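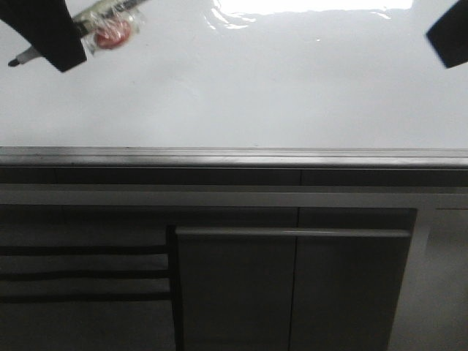
Marker pen on a glossy white surface

Driseck 1014 upper-arm blood pressure monitor: equipment review

Kudeswood Heart Health Service, Equipment Review Group
Published 09/03/2018

Purpose of this review

The Service lends blood pressure monitors to patients who have been asked by their doctor or nurse to take readings at home. The present stock is ageing and several cuffs have been withdrawn. The Driseck 1014 was put forward as a possible replacement, and the Group was asked to consider whether it is suitable for adults who have not used a monitor before.

The review deals with everyday handling: fitting the cuff, reading the display, keeping a record and cleaning the unit between loans. It is not a clinical validation. The Service buys only from the list of validated monitors held by its supplies office, on which the 1014 already appeared when the review began.

Units were used for eight weeks, beginning in January, by staff at the clinic and by patients who agreed to take one home. Rohani Liew led the work and Rizal Entili kept the loan records. The units were bought at the ordinary trade price and the manufacturer had no part in the preparation of this report.

What is supplied

The box contains the monitor, a standard adult cuff with a fixed air tube, a set of batteries, a soft pouch and a printed booklet. A mains adaptor is sold separately. So is the large cuff, and departments should note that it has its own order code and was out of stock with our usual supplier for part of the review period. A monitor with the wrong size of cuff is of little use, and orders should not be placed until both sizes can be delivered together.

The pouch is adequate for a drawer. It gives little protection in a shopping bag, and one unit came back with a scratched display.

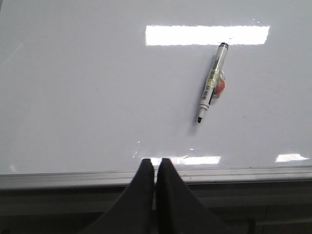 White board with a dry-erase marker

Fitting the cuff

The cuff is the best feature of the monitor. It is firm enough to hold its shape while being drawn up the arm, and most patients were able to fasten it with one hand. A printed band shows whether the arm falls within the correct range, and a line on the lower edge indicates where the cuff should sit above the bend of the elbow.

Patients with arthritis in the hands gave mixed reports. The fastening holds well but takes a good pull to open, and two patients asked a relative to remove the cuff for them. Melur Wuisan, who runs the home readings clinic, found that leaving the cuff as a loose loop and sliding it over the hand was easier for this group than wrapping it from flat.

Taking a reading

A single large button starts and stops the measurement. The cuff inflates steadily and without the second squeeze that troubled many users of our older Pillai units. Patients who had borrowed a Pillai monitor in the past remarked on this without being asked.

The display shows the upper and lower pressures in large figures with the pulse beneath. The figures are dark and clear in daylight. There is no backlight, and in a dim bedroom the pulse figure in particular is difficult to make out.

If the wearer moves or talks, the monitor may show an error symbol in place of a reading. The symbols are explained only at the back of the booklet. The Group would have preferred a short printed list on the underside of the unit, where there is ample space for one.
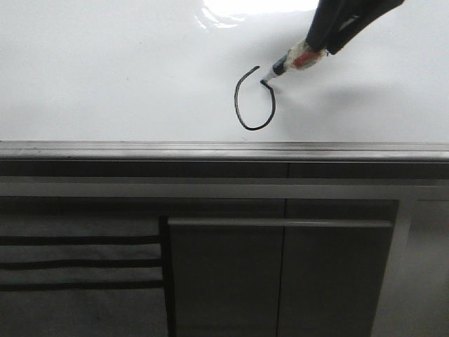 Open loop drawn in black on a white board

An irregular pulse symbol is also provided. It appeared during several ordinary readings in which the patient had shifted position, and caused some worry at home. Patients should be told at the time of the loan what the symbol looks like, that it is not a diagnosis, and that they should rest, repeat the reading and contact the clinic if it continues to appear. Anyone with chest pain, sudden breathlessness or a faint should seek emergency help and should not wait to take a reading.

Memory and records

The monitor stores 100 readings for each of 2 users. Changing from one user to the other is done by a small sliding switch on the side, which is easily knocked. In one household the readings of a husband and wife were mixed for several days before the clinic noticed. Rizal Entili has since placed a strip of tape over the switch on all loan units, and the problem has not been reported again.

Stored readings are recalled one at a time, newest first. There is no connection to a telephone or computer. The Group does not regard this as a serious fault, as the Service continues to ask for a written diary. Patients who wish to keep their readings electronically may prefer the Rundora model held by the outpatient department, although that monitor costs more and needs a telephone of recent make.

The date and time are lost when the batteries are removed. Staff should reset both before every loan and clear the memory as soon as a unit is returned.

Cleaning between loans

The casing is smooth and wipes down quickly. The cuff cover can be removed for hand washing, but refitting the inner bladder takes patience and it is possible to put it back the wrong way round. Syafiqah Pangaribuan has prepared a short cleaning sheet with drawings, copies of which are kept with the loan book. Cuffs should be left to dry flat and should not be placed on a radiator.

The booklet

The booklet is printed in small type and places its warnings ahead of its instructions. Several patients gave up before reaching the page on posture. The advice, once found, is sound: sit quietly for a few minutes, keep both feet on the floor, rest the arm at the level of the heart and do not speak during the measurement. The Service's own single-page guide covers the same ground and should be placed in every pouch.
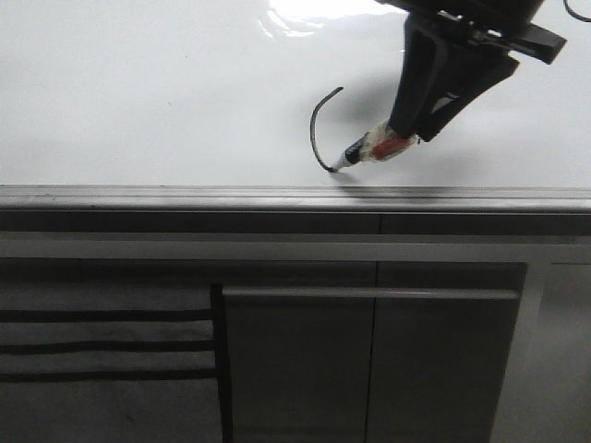 Findings and recommendation

The Driseck 1014 is comfortable, simple to start and easy to read in good light. Its weaknesses are the side switch, the lack of a backlight and a poor booklet. The first and last of these can be managed by the Service at little cost.

The Group recommends the monitor for general loan to adults, on condition that the large cuff is bought at the same time and that the user switch is taped before issue. It is not recommended for patients with low vision, for whom the talking monitor should continue to be offered.

Ikhsan Liew will hold the replacement cuffs at the main desk. Faults should be entered in the loan book on the day the unit is returned, with the serial number.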